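Section 4: Setting up a stacked laundry unit

Rudd Home Guides, sheet 2814
Last checked Saturday, October 14, 2023

Read this section before the delivery crew leaves. It covers stacked units of every make, including the ones sold as "self-leveling," "whisper quiet" and "ready in minutes." We have yet to meet one that leveled itself. Where this sheet and the maker's booklet disagree on a safety point, follow the booklet.

4.1 Before you pick a spot

Showroom floors are flat, hard and sit on concrete. Yours may not be. A stacked unit puts a lot of weight on four small feet, and the spin cycle finds every soft board.

1. Stand where the unit will go and bounce on your heels. If a glass of water on a nearby shelf shivers, try another spot or ask a carpenter to look at the joists.

2. Measure the width and depth of the space in two places each, low and high. Walls lean. Write down the smaller number.

3. Add the gap the booklet asks for behind the unit. Then add room for the hoses, which the booklet tends to draw as if they had no thickness at all.

4. Open a door on paper. Sketch the swing of each door and check it against the closet door, the bed, the radiator and anyone who has to walk past.

5. Find the shutoff valves and turn them by hand. A valve that won't turn today won't turn during a leak.

NOTE: Units in bedrooms and hallways work fine if the water and drain are close. Long drain runs are where the trouble starts. Extension kits are sold as a cure for this and we would leave them on the shelf.

4.2 Unpacking and transit parts

6. Leave the unit upright. Do not lay it on its side to "get a better look underneath," whatever the video says.

7. Take off the outer wrap and the corner blocks. Keep the blocks until the first full week of washing is over. Returns desks like to ask for them.

8. Remove the transit bolts from the back, if your model has them. Count them against the booklet and put them in a bag with the spare plugs. Running a spin cycle with the bolts in can wreck the machine, and warranty departments know what that damage looks like.

9. Open every door and check inside each drum with a flashlight. Feel along the top of the drum as well as the bottom. Bags, foam and paperwork get tucked in and are easy to miss behind tinted glass.

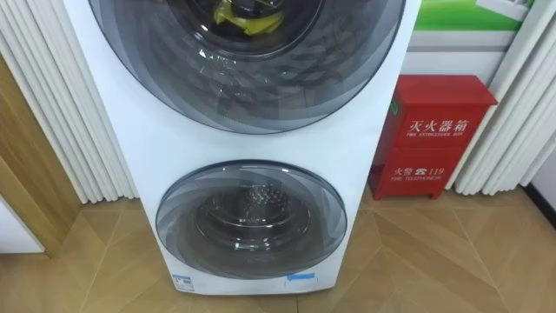
10. Wipe each door seal with a damp cloth. Pull the fold back gently with a finger and check for grit or staples.

CAUTION: Plastic left in a heated drum can melt and give off smoke. Do not run any cycle, even a short test, until every drum has been checked.

4.3 Leveling

The Destedance leveling pads are advertised as making this step unnecessary. We tried a set in May. They slid. Use a spirit level.

11. Loosen the lock nuts on all four feet.

12. Set the level on the top of the unit, front to back, and turn the feet until the bubble sits between the lines. If you can't reach the top safely, set the level against the side of the cabinet and read the plumb vial.

13. Turn the level side to side and do it again. Fixing one direction usually spoils the other, so expect two or three rounds.

14. Push down on each front corner in turn. Any rock at all means one foot isn't carrying its share.

15. Tighten the lock nuts up against the cabinet. This gets skipped more than any other step, and then the unit gets blamed for walking.

4.4 Checking the doors

16. Open the upper door as far as it will go without force. It should stay where you leave it. A door that drifts open or shut by itself may be telling you the unit is still out of level, so repeat 4.3 before calling anybody about the hinge.

17. Close the door slowly with one hand flat near the catch. You want one clean click. Two clicks, or a need to lift the door to meet the catch, is a hinge fault on a new unit. Ask for a repair and turn down the offer of a "settling-in period." Hinges do not settle in.
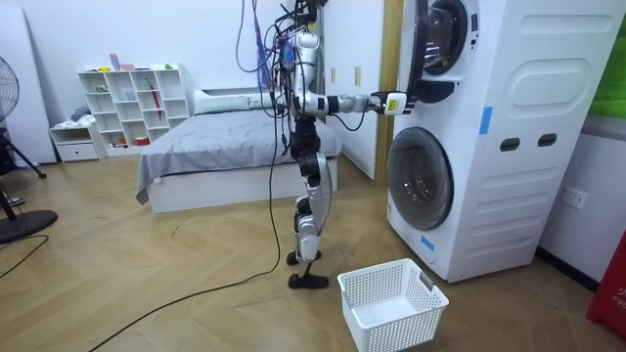 18. Do the same with the lower door. It gets kicked, leaned on and sat against, so check it again after a month. If the door can be rehung on the other side, decide now, while there is nothing behind the unit to knock loose.

NOTE: Child lock on many models locks the buttons only and leaves the doors free. Test yours before you rely on it.

4.5 Water and first run

19. Fit new washers in both ends of each hose, even if the hose came with the unit. Hand tighten, then a quarter turn with pliers. More than that splits the washer.

20. Hook the drain hose over the standpipe and tie it. The plastic clip in the box is a suggestion at best.

21. Turn the water on slowly and leave it for ten minutes. Run a dry paper towel under every joint. A damp spot counts as a leak.

22. Plug the unit straight into the wall. No power strips and no extension cords, including the heavy orange kind.

23. Run the shortest warm wash with nothing in it and no detergent. Stay in the room. Check the floor behind the unit at the end.

24. Run a second wash with a few towels and let it go through the full spin. Some hum is normal. Knocking is not, and turning up the Dolby soundbar in the next room is not a repair.

4.6 Claims worth a second look

Spin speed. Our hotline took nearly 3000 calls on stacked units, and a good share were from people who had paid extra for a faster spin and then turned it down on account of the noise. Ask yourself which setting you will really use.

Load size. The number on the sticker describes a drum stuffed with test cloth. For mixed laundry, fill loosely and leave a hand's width at the top.

Filter reminders. The Brastetti filter card says to change the lint insert every 2000 hours. Brastetti also sells the inserts. Look at the filter after each of your first ten loads and clean it when it needs cleaning.

Keep this sheet with the booklet and the receipt. Venting and condensate lines are in Section 5.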